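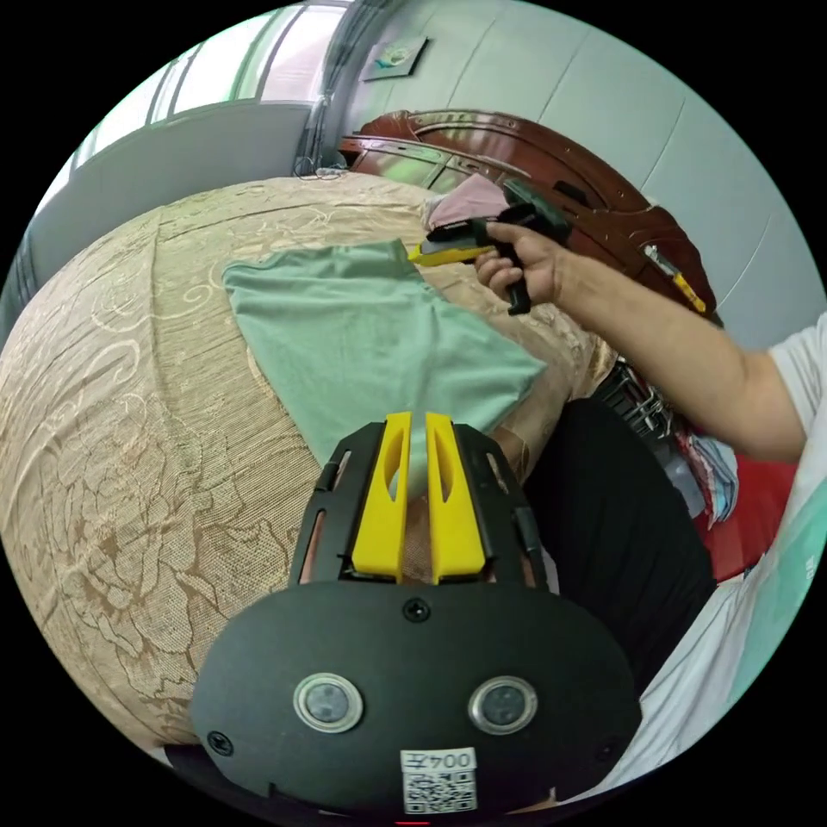 Ama Antwi
Equipment planning, Illascombe

Hi Orlando, and hello everyone,

> Orlando Castaño wrote:
> Do we really need more hand-held grippers before May? I have 2000 left and would love to keep it.

Thanks for asking so nicely! I'd say yes, please. Cloth work like the green piece on the embroidered upholstery takes a gripper in each hand, so I always budget in pairs (plus spare yellow fingers, which I forgot last year, sorry). Védís has a quote from Ferneo, good for 24 days, and I'll send it round once I find it.

Warmly,
Ama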